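About Heletance

We try out grippers, arms, cameras and controllers, and we write down how they did.

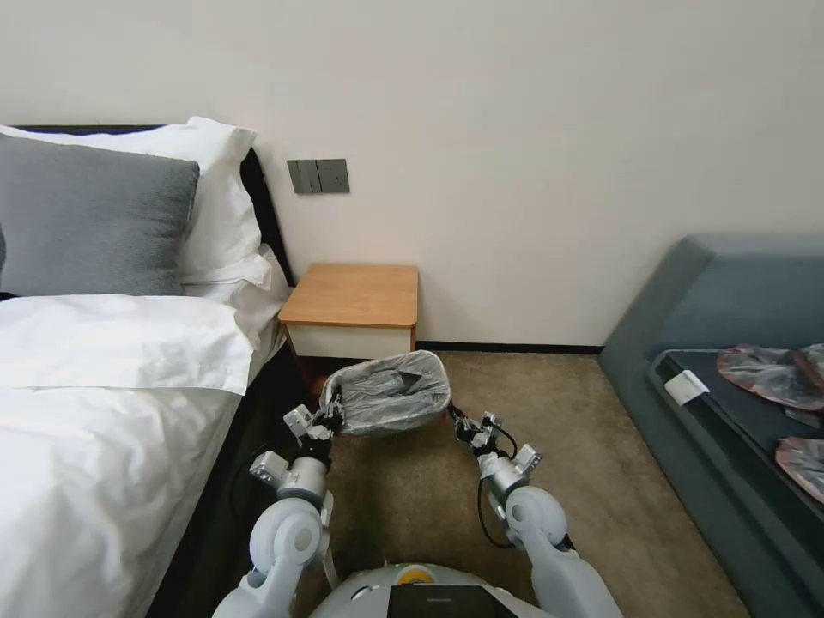

Heletance began with four of us and one question we kept arguing over: why does a gripper that looks great on a test bench have such a hard time at home? Banafsheh Kordestani had been fitting arms in packing plants for years and wanted to know how they'd cope with bedding. Gareth Horrocks wrote controller code and was sure the fingers were the problem. They still don't agree, and we've built a whole company on that argument!

Most of our work is side-by-side trials. We take two or more grippers, put them on the same arms with the same controller, and give them the same chores in furnished rooms with real carpet, real beds and real sofas. Then we swap the controller and do it all over again. Our chore list has 30 entries at the moment, from folding a pillowcase to picking up a bank card that's lying flat (still the one that makes everybody groan).

Our favorite is the plastic bag. Two arms, one thin plastic bag, mouth open and facing up. A person does it without looking. For a pair of metal grippers it's a lovely hard problem – pull too far and the plastic tears, too little and the mouth closes up. See-through plastic is rough on depth cameras as well, so one chore tells us something about the fingers, the arms and the vision all at once. We've run it 279 times and we're nowhere near bored.

What you get from us

Every trial ends in a plain report: what we ran, which settings we used, how many tries, and where each setup failed. We include the failures in full, with the joint logs. Makers sometimes send us parts early, and we're glad to have them, but they see the report on the same day as everyone else.

We also share our chore sheets with schools and small labs. If you have one arm and a spare room, you can run most of them. The Sugden set is the easiest place to start, and the Kerkard set is for two-armed robots only.

Who we are

There are 11 of us now. Poppy Garside runs the trials and keeps the chore list. Kamarul Harahap looks after cameras and calibration, and can talk about wrist mounts for as long as you'll let him. Elsie Haslam edits the reports and answers the mail. Banafsheh and Gareth are still here, still arguing – mostly about finger pads these days.

Visiting

Our rooms are in Pornusdale, and Monday afternoons are open to visitors. Write to Elsie first so we can have something running when you come. Bring a gripper if you've got one!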